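Prirkum Community Help > Home & Garden > Small repairs

White desk top going yellow in one patch, can it be saved??

posted by pimaline_83
Sunday, 7:40 am

Hi all. Have a white desk, bought second hand off a bloke in Gatance, solid enough, top is some kind of painted or coated board (he didn't know, I don't know). Over winter one patch up near the window has gone a sort of weak tea colour. Not a ring, more of a cloud. Rest of it still fine.

Tried so far: dish soap and warm water, nothing. Eucalyptus oil, smelled lovely, nothing. Bicarb paste left on for 12 minutes, maybe took the edge off but could be wishful thinking. Havent tried bleach, bit scared of it.

Don't want to replace it. Cheapest one the same size at Joly is $194 and that's before delivery. Is it sun damage or a stain? And if I have to paint, do I have to do the whole top? I work from home so can't have it out of action for a week.

Cheers

Gaspard Fleury
posted Sunday, 9:15 am

Near the window, cloud not ring, cleaner does nothing. That's the coating yellowing, not a stain. You can't clean it off as its not on the surface. Quick way to check: find something that's sat in one spot for months (lamp base, monitor stand) and lift it. If there's a different colour underneath with a crisp edge, it's light. If no edge, could be smoke or heat or old polish.

Don't go near it with bleach. On a melamine top it'll probably do nothing much, on a painted one it can go chalky and then you're painting anyway.

I had the same question with mine a couple of years back. Tried a magic eraser, got it whiter but also shinier, so I'd swapped a yellow patch for a glossy patch. In the end I painted. Order I did it in:

Sugar soap, rinse, let it dry overnight.
Light sand, 240 grit, just til the shine's gone. Wipe down with metho.
One coat of a sticky primer (the kind for tiles and laminate, ask at the counter).
Two thin coats of water based enamel, small foam roller. Semi gloss if you can, full gloss shows every hair.

Went for a cool white as the warm ones looked cream next to the wall.

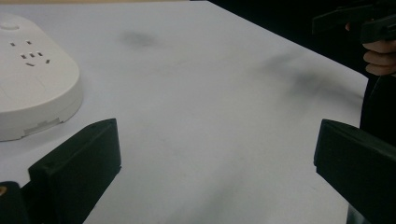 My white table top, power strip at the left

And yes, the whole top. You will never match a patch. I tried on a scrap first and even with the same tin you could see the join from the doorway.

Time wise, you can do it over a weekend, but the paint stays soft a lot longer than it feels. I put a keyboard back on after two days and it left four little feet marks. Give it a week before anything heavy, or put a sheet of baking paper under. Work off the kitchen table if you can bear it.

joly_good
posted Sunday, 11:02 am

just put a desk mat on it mate

Tess in Pimaline
posted Sunday, 8:30 pm

Agree with Gaspard mostly, but work out what the top is before sanding. Look at the underside or inside a screw hole. If it's vinyl wrap over MDF (lots of cheap white desks are), sanding through it is a disaster, the edges fluff up and drink water. For wrap I'd skip sanding altogether, clean it really well and go straight to the primer. Test a bit at the back.

Other option is self adhesive vinyl from the hardware store. Not glamourous but it's a one hour job and you're back at work the same arvo. Wet the surface with a spray bottle first (water, drop of detergent), squeegee from the middle, trim with a fresh blade. Mine's done three summers with one bubble.

Whatever you do, get a blind on that window or move the desk back a bit, or the new surface will cop it too. Water based paint holds its colour better than the oil stuff though, so don't let anyone sell you oil enamel for a white top.

pimaline_83
posted Sunday, 9:05 pm

Lifted the lamp. Crisp edge, perfect white circle. So it's the sun, bugger. Going to try the vinyl first and paint if I stuff it up. Thanks both (and desk mat person).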